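## 4.3 Arbeitsfläche einrichten und freigeben (Getränkestation)

Gültig für Zweiarmstationen am Standort Omivden. Vor jeder Schicht und nach jedem Umbau durchführen.

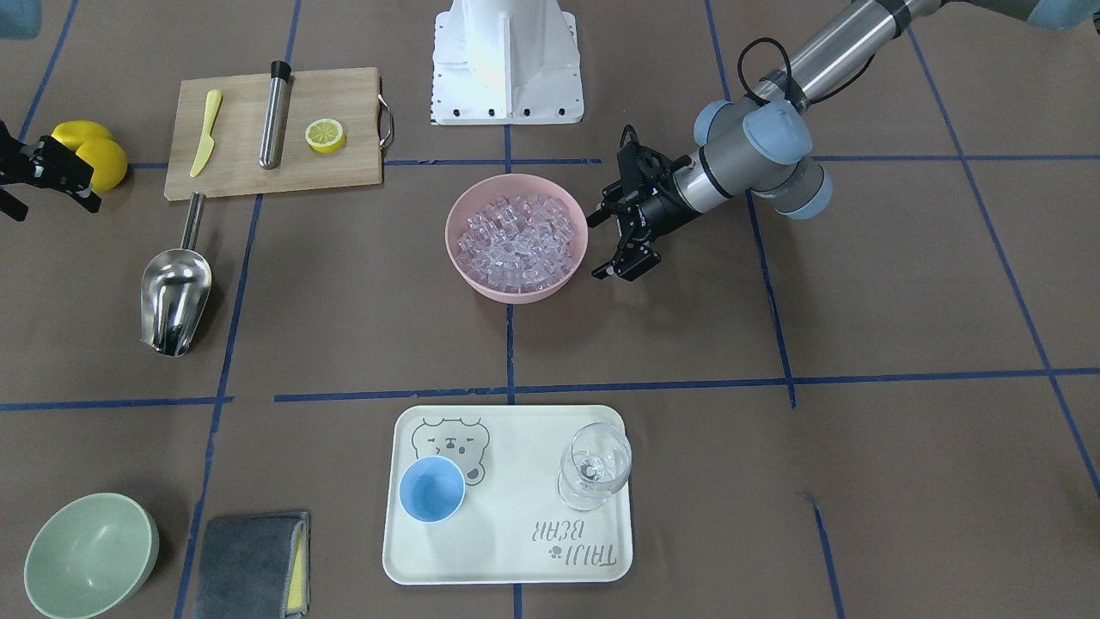 *Abb. 4-2: Arbeitsfläche mit Klebebandraster, Utensilien und beiden Greifern*

Bezeichnungen: „Links“ und „rechts“ beziehen sich in diesem Handbuch immer auf den Roboter, nicht auf die Person am Tisch. In Abb. 4-2 reicht der linke Arm von oben rechts zur rosafarbenen Schüssel mit den Eiswürfeln. Vom rechten Arm ist nur der Greifer am linken Bildrand zu sehen.

**VORSICHT – Quetschgefahr.** Die Parallelgreifer können auch bei reduzierter Geschwindigkeit Finger einklemmen. Nur bei gesperrtem Antrieb in den Arbeitsraum greifen.

### 4.3.1 Tisch vorbereiten

1. Beide Arme in Parkposition fahren, Antrieb sperren und Schlüssel abziehen.
2. Braunes Papier glatt auslegen. Papier mit Rissen oder Feuchtigkeitsflecken austauschen.
3. Raster mit blauem Klebeband aufbringen. Bandenden fest andrücken, überstehende Enden abschneiden.
4. Leitungen an den Armen prüfen. Schlaufen dürfen auch bei gestrecktem Arm weder spannen noch über die Arbeitsfläche schleifen.

> **Hinweis:** Das Raster dient nur zum Ausrichten der Gegenstände. Es ist keine Sicherheitsmarkierung und ersetzt nicht die Bodenlinie im Abstand von 1000 mm zum Tisch.

### 4.3.2 Gegenstände auflegen

1. Schneidebrett auflegen, danach Messer, Stößel und die halbierte Zitrone. Schnittfläche der Zitrone nach oben.
2. Nur Messer aus Kunststoff verwenden. Metallklingen sind an dieser Station nicht zulässig.
3. Eisschüssel in Reichweite des linken Greifers stellen und Eis einfüllen. Die Eiswürfel dürfen nicht über den Rand ragen.
4. Eisschaufel getrennt von der Schüssel ablegen.
5. Becher und Weinglas auf das Tablett stellen. Gläser mit Sprüngen oder Abplatzungen aussortieren.
6. Tuch am vorderen Tischrand bereitlegen, außerhalb der programmierten Fahrwege.

**ACHTUNG – Glasbruch.** Bei Bruch sofort anhalten, Antrieb sperren und Papier vollständig wechseln. Eis und Früchte entsorgen, auch wenn keine Splitter erkennbar sind.

### 4.3.3 Probelauf

1. Prüfen, dass sich niemand innerhalb der Bodenlinie aufhält.
2. Not-Halt an beiden Bedienstellen auslösen und zurücksetzen. Reagiert eine Bedienstelle nicht, Station sperren und Instandhaltung rufen.
3. Programm 117 ohne Greifbewegung starten. Geschwindigkeit am Handgerät auf 75 mm/s begrenzen.
4. Abstand der Greiferfinger zum Schüsselrand beobachten. Bei Berührung Lauf abbrechen und Schüssel neu ausrichten.
5. Ergebnis in Formblatt 2 eintragen.

Die Freigabe erteilt Catalina Lagos, in Vertretung Olga Zúñiga. Ohne Unterschrift bleibt die Station im Einrichtbetrieb.

Abweichende Aufstellungen sind mit der Risikobeurteilung abzugleichen, bevor der Automatikbetrieb gewählt wird. Reinigung der Greifer siehe Abschnitt 4.5.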